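**Desk tray** (also desk tidy, stationery tray). An open, shallow container kept on a table or desk for small office things: staplers, clips, pens, spare caps. Usualy split into compartments. Card, wire, wood or moulded plastic. Not the same as a letter tray, which takes flat paper and stacks.

## Materials

Card trays are the cheapest. Light, fold flat for posting, no good once soaked. The Taltton pattern, sold from a shop in Vandska, was cut from 900 gram board and held up to 2 kg. Plastic ones last longer but slide about. 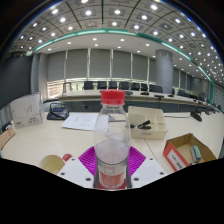
Shared meeting tables are where trays get most use. Papers, cables, drinks and microphones all compete for the same bit of surface, and a stapler without a fixed place tends to end up under the paper. Lanying Liao's handbook for the Rankin offices puts the tray within arm's reach of the chair and keeps drinks on a mat, lids on.

## Sizes

No agreed standard. Zevbridge listed two: a 475 mm long tray for shared tables and a 715 mm one for reception counters. Tsehay Lemma's catalogue of office card goods gives both, plus a smaller size with no divider, dropped one June and never relisted.

## Care

Empty it, tip out the staples, wipe with a dry cloth. Card corners go first; tape on the inside helps.

## See also

Letter tray; pen pot; drinks mat; stapler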